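Home » How-To » Storage » Sorting and Storing Artificial Flowers in Plastic Baskets

Posted 4/5/20

Got a closet full of fake flowers? Me too. Wreath stuff, table stuff, the single stems you buy because they're on the clearance rack. Mine were in one big trash bag for a long time and every time I wanted a rose I pulled out a knot of ivy with a rose stuck in it. So this is how I do it now. Takes an afternoon if you have a lot, an hour if you don't.

Skip down to Washing if yours are already sorted.

What you need

Plastic baskets, the kind with slots or holes in the sides. Not the lidded tubs, more on that further down.
A soft paintbrush, 2 inch
Old sheet for the floor
Dish soap, big bowl or the sink
Twist ties or pipe cleaners
Wire cutters
Hot glue gun for repairs
Masking tape and a marker
Tissue paper, saved from gifts is fine

Pull everything out

Put the sheet down first. Fake flowers shed. Little green bits, glitter if you have any Christmas picks, foam crumbs from old arrangements. If you skip the sheet you will be picking that stuff out of the carpet until September.

Dump it all. Don't sort while you're dumping, just get it out. Then untangle. Start with the vines and ivy since they're what is holding the rest together. Pull slow. If a leaf pops off, set it aside in a cup, they nearly always push back onto the little peg on the stem.

I counted mine this one time because I wanted to know how many baskets to buy. 169 stems. Yikes. Got rid of 54 of them and didn't miss one.

What to toss

Faded on one side from sitting in a window. You can turn it to the wall but you won't, so let it go.
Frayed petals where the threads are hanging. A few threads you can trim. All the way round, toss.
Stems with the wire poking out. You can tape those with floral tape if you like the flower. Otherwise out.
Anything sticky. Kitchen flowers get a greasy film and it holds the dust. Try washing one, if it's still sticky after, the rest will be too.

Good ones you're just tired of can go in a bag for the thrift store or a school art room. Call first.

Sort by type, then color

I tried color first and it was a mess – reds all together sounds nice but then the tiny berries get lost under the roses. Type first. My piles:

Roses and other big round blooms
Long spiky things, lavender and delphinium and so on
Small filler
Greens, just leaves
Vines
Berries and picks

Inside each pile put the colors together with a loose twist tie, 8 stems to a bundle at most. More than that and the ones in the middle get flattend. Tie low on the stem, below the leaves. If you tie over the leaves they crease and stay creased.

Washing

Only if they need it. Try the dry brush first, outside or over the sheet, from the center of the bloom out. Tight blooms like roses hold dust down between the petals, so hold the flower upside down and tap the stem while you brush. A hair dryer on cool works too. NOT hot, the glue lets go.

For washing, cool water, a little dish soap. Test one petal first with a white paper towel, some of the deep reds and purples bleed. If color comes off on the towel stay with the brush. If not, swish it head down a few times, don't scrub, rinse, shake, lay it on a towel. Never pack them damp. I leave mine overnight and then some.

Silk (real silk, the old ones) don't go in water at all. Brush only.

Fixing

Loose petal – dot of hot glue on the base, hold it, done. Floppy head – push it down hard on the stem first, usually that's all it needs. If it keeps falling off, glue inside the cup.

Creased petals, hold them over steam from a kettle a few seconds and smooth with your fingers. Careful of your fingers. Outer petals on a rose should curl back a bit, so if yours went flat in the bag roll the edge around a pencil while it's still warm.

Leaves, open them out. They get pressed up against the stem in storage and it looks cheap. Just bend each one away and down a little, some up, some down. Real ones aren't even either.

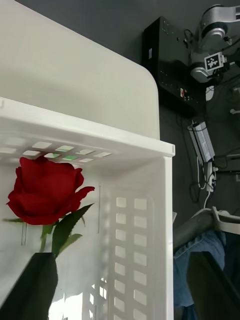
Step 6: Into the Baskets

White baskets are what I like best for this. A red rose shows up against white plastic right away, and you can find it without digging. Smooth walls are good too, woven ones snag petals.

Why slots and not a closed tub: air. I had a closed tub from Winel in the garage and the flowers came out smelling like the tub, and one bundle I guess I hadn't dried enough had spots on it. Vented sides and no trouble since. Dust does get in, so lay a sheet of tissue or an old pillowcase over the top and tuck it under the rim.

Sizing. You want the basket deep enough that the stems are down inside and the heads come up near the rim. My big ones are the Mansilla square, the fillers are in two smaller Clallach ones that I already had from the bathroom. Use what you've got. Long stems can be bent at the bottom, just make a soft U. Don't fold them sharp, the wire breaks the second or third time.

How to load:

Tissue in the bottom, crumpled, so the stem ends don't slide.
Greens first along the walls if you're mixing, they make a cushion.
Roses and big blooms next, heads up, not touching if you can help it. Turn each one so the leaves fan out and aren't squashed on the side of the basket.
Small stuff last, in the gaps.
Stop before it's full. If you have to push, it's full.

Watch the leaves around the slots. Thin ones poke through and then tear when you lift the bundle out. I line that side with a strip of tissue.

Vines I coil loose and put in their own basket. Never with anything else!! That's how I got here in the first place.

Labels

Masking tape on the front, marker, what's in it. "Roses red/pink." "Greens." I used nice tags from Sturnwood the first time and they fell off within the month. Tape it over the solid part and not over the holes, it won't stick to holes.

Where to keep them

Inside, closet shelf, out of the sun. Attics get too hot and the glue softens. Under a bed is OK for the shallow baskets but put the pillowcase over for sure. Don't stack unless the baskets are made to nest on the rims, or you'll crush all the top blooms you just steamed.

Quick questions I get

Can I leave an arrangement together? Yes, if it's in foam and you like it. Put the whole thing in its own basket, vase and all, tissue around teh sides.

How often do you wash? Once a year, if that. Brush when I take them out.

Do the spray cleaners work? They're fine on light dust. Spray outside, and test a petal first same as with the soap.

What about dried flowers? Different thing, don't mix them in. They crumble and you'll have bits in everything.

More in Storage: Ribbon on a Dowel | Wreaths Without Boxes | Gift Wrap Under the Bed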